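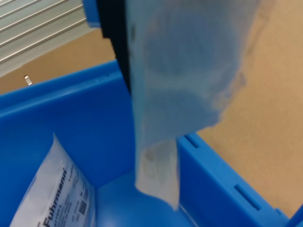
Brastport, December

I have a master's degree, and I spent this month picking up small medical packages and putting them in blue bins. I should be more exact: I spent it persuading a robot arm to do it while I steered, so that a piece of software could study my technique and conclude that it, too, would like to pick up small medical packages. My mother asked what I do now. I said I teach. She seemed relieved.

The plan, as written on the project page at Nitow, fits in two lines. Collect 479 good examples of one item going from the cardboard to a bin. Train on them. There is no third line, and I have come to believe the third line is where I live.

An example, in our sense, is one complete attempt. The arm starts from a resting pose, goes down, closes on the thing, lifts, carries, lets go, and comes back. While it does that we record the cameras and the joint positions and how far the gripper is open. If I sneeze and the arm twitches, we record that as well, and the model will one day sneeze at the same spot in perfect faith. So the bad ones have to go. By the end of the first week I had 125 attempts on disk and had thrown out a depressing share of them, mostly for hesitating. I hover. I hover over parking spaces and restaurant menus and I hover over gauze. A person watching would call it careful. The model, as far as we can tell, reads it as an instruction to stop in midair and think about its life.

The items are the hard part. If everything came in a stiff little box I would be finished and writing this from a beach. We have masks, which slide over each other like playing cards. We have sealed packs with a clear front, where the depth camera sees straight through the film and reports whatever it fancies. We have flat paper packets that lie so close to the cardboard that the fingers have to come down to almost nothing before they close. And we have soft plastic bags, about which I could write a separate blog. A bag has no fixed shape. You pinch it at the top and the rest of it makes its own arrangements, and the pose you learned from the last bag is no help with the next one. 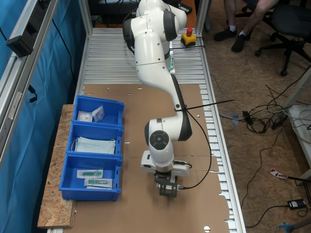

Benedikt Nolte thinks I'm being too tidy. Throw out the ones where the item ends up on the floor, fine, he told me over lunch, but keep the ones where you miss and go back for a second try, or the thing will never learn what to do after a miss. I said the second tries were ugly. He said that so was most of life after a miss, and ate my pickle.

I went back and looked through the rejects with that in mind, and he had a point, which I resent. We now keep three piles: clean, recovered, and garbage. Recovered means the first grasp failed, I noticed, I backed off, and the item still got to its bin. Garbage means everything else, including the evening I steered with a cold and put the same packet in the wrong bin 6 times. I had the labels swapped in my head. The arm did exactly what it was told, with a patience I found insulting.

The other change was to stop setting things out nicely. Left alone, I place every packet square to the edge of the cardboard, label up, the way you'd lay a table for someone you wanted to impress. So for a while the model was excellent at square packets and helpless with anything at an angle. Now I drop them from a small height with my eyes closed. It feels childish and it has done more for us than two weeks of fiddling with settings.

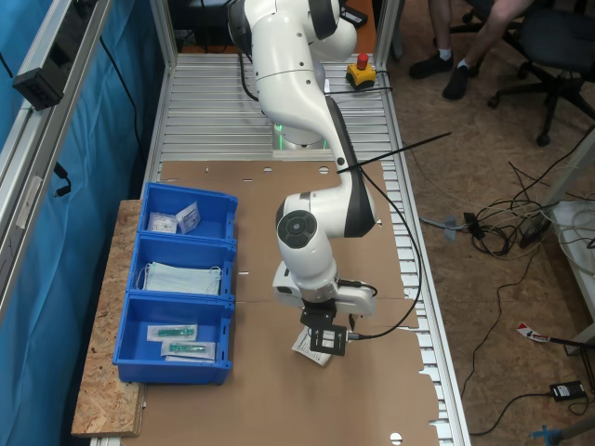 How long does one example take? A good one is over 40 seconds if you count putting the item back, and the putting back is the part that wears you down.

That last bit surprised me. The steering is almost pleasant once your hands settle into it. Resetting is just housework. Item out of the bin, item onto the cardboard, new angle, hands clear, start recording, remember to type the note. I forget the note. There's a stretch in the middle of the set where every note says "ok" and one says "ok?", and I have no memory of what was troubling me.

I'd also like to complain about gripper opening. If you come down with the fingers wide, you have lots of room for error, and you also risk knocking the neighboring item or bringing a finger down on top of the thing you meant to pick up. Come down narrow and you have to be right. I go wide when I'm tired. You can see it in the plots – the opening creeps up after three in the afternoon, day after day, as regular as a tide. Somewhere in there is a very expensive instrument for measuring my need for coffee.
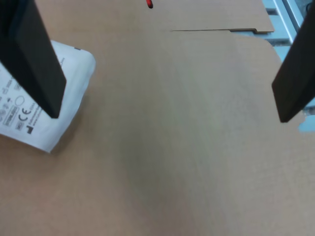

Grímsdóttir wrote in under my last post to ask whether we had tried mixing two operators, as her group found that a model trained on one pair of hands picks up that person's bad habits along with the good ones, and that even a small batch from a second person loosened things up.

We hadn't, and now we have, a little. Benedikt did an afternoon's worth. He doesn't hover at all. He goes at a packet like a gull at a sandwich, and his clean pile is smaller than mine but his clean ones are quick. I've put them in with everything else and started a training run under the name Zirham, which was the next one on the list. It should be done by morning. Meanwhile there are still bags to do, and I'm going to do them before three.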